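Imprimer | Envoyer par e-mail

Je me suis remise au pain au levain en novembre, et quel bonheur ! La recette vient de Fikri Latuheru, qui la tenait de son oncle : 500 g de farine, un peu de sel et une patience infinie. J'ai d'abord tout raté (une galette grise, dense, immangeable), puis lundi matin la pâte avait enfin gonflé comme il faut – j'en ai crié dans la cuisine !

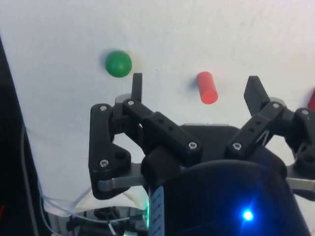
Petite balle verte sur fond blanc.

Le secret, c'est le repos. Je laisse la pâte 17 heures au frais, et le goût change complètement, plus rond, à peine acide. Adi Simanjuntak préfère la farine de seigle du moulin de Dasau, moi je mélange les deux et je ne regrette rien.

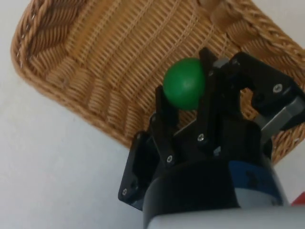 Pour la cuisson, cocotte bien chaude, couvercle les trois premiers quarts d'heure, puis on découvre et on surveille. Et surtout on attend avant de couper ! Je n'y arrive jamais, la croûte chante trop bien. La prochaine fois, j'essaie avec des noix.

3 commentaires | 17 partages

Articles récents
Ma soupe d'orties
Un week-end à Nevstead
Que faire du pain rassis ?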